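# trillo

A small, slightly fussy collection of home recipes in plain text, plus the script I use to scale them up and down. 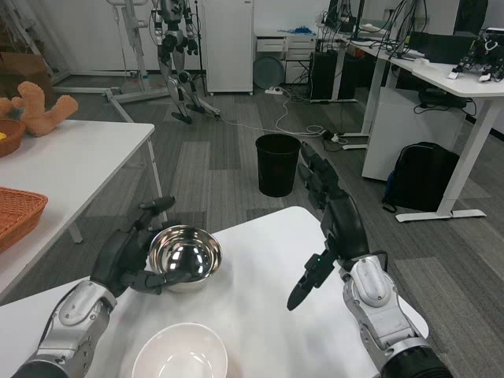 *Steel bowl on the white table.*

Last big tidy-up: Monday, July 12, 2021.

## What's in here

I started Trillo as one long text file on my desktop, mostly bread and dal, and it got out of hand. Now every recipe has its own file in `recipes/`, and there are nearly 500 of them if you include the half-finished ones (please don't judge the half-finished ones, they live in `drafts/`).

Most are mine or my family's. Buppha Siriwan sent me a huge batch of curry pastes and pickles in June, typed up from her aunt's notebook, and Giuliana Correa did the pasta section and then argued with me over email about semolina for a fortnight. She won. Her versions are the ones you'll find in the main folder.

## File layout

```
recipes/ one file per dish
drafts/ untested, or tested and disappointing
units/ cups, spoons and tins, in grams
scale.py the scaling script
```

A recipe file looks like this:

```
title: Tomato rasam
serves: 2
from: Revathi
---
100 g | tomatoes, chopped
30 g | toor dal
1 tsp | cumin seeds
```

Method goes underneath after a second row of dashes. I write it the way I'd say it out loud, so expect "cook till it smells right" here and there. Sorry!

## Scaling

```
python scale.py recipes/rasam.txt --serves 6
```

It multiplies everything before the bar and leaves the rest alone. Things it's bad at:

- Eggs. It'll happily ask you for 1.3 of them.
- Salt and chilli. I never scale these in a straight line, so taste as you go.
- Oven times. It doesn't touch them at all, and a doubled cake in a deeper tin will want longer.
- Anything marked `to taste`, which gets passed through as it is.

Shih-chieh Mok has a branch that rounds eggs sensibly and I keep meaning to merge it.

## Units

Spoons are level. Cups are the 250 ml sort, except in files tagged `us-cup`, where I've kept whatever the original said. If you spot a file where the flour looks wildly off, it's probably one I forgot to tag, so do open an issue.

Vicente Paredes asked for ounces. There's a `--oz` switch now, Vicente, and it works on weights only.

## Adding a recipe

Yes please! Cook it at least once from your own file before sending it, put your name (or your gran's) in the `from:` line, and keep to one dish per file. Sauces used in more than one place get their own file and a `see:` line. Don't copy out of a published book, though, I'd only have to take it down again.

## Using it

Cook whatever you like, print it, scribble on it. If you reuse a big chunk of the collection, please leave the `from:` lines in.

## Still to do

- merge the egg branch
- search by ingredient (grep is fine for now)
- sort out the three different files called `chutney`

— Revathi Krishnan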